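3.2 Wired and wireless homes in the Nornden survey

One of the real pleasures of this survey was finding how much people had to say about their home internet once we stopped asking about speed. Of the 2,062 households that returned the Nornden form, 42 percent still ran at least one cable to a desk or a television, and their comments were wonderfully detailed! Many wrote about color. A bright cable, they told us, is easier to follow behind a bookcase and harder to trip over (Figure 2).

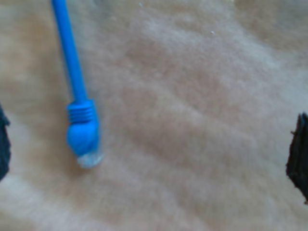
Figure 2. Blue network cable with a clear plug, on a soft beige surface.

Reuter coded the comments by room, and Bucur coded them again without seeing the first set. The two agreed on nearly everything except hallways, which we now treat as a separate group. 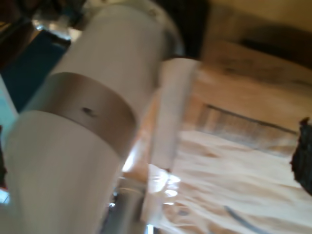
Hallways matter more than we expected. In Viltia, where older apartments have thick inner walls, 40 households had moved the router into the hall so that every bedroom got a fair share of the signal. Illitz showed the opposite pattern, with routers kept beside the television and long cables run under rugs to the study. We would love to see this repeated in Preda, where the housing is newer and most rooms already have a wall socket.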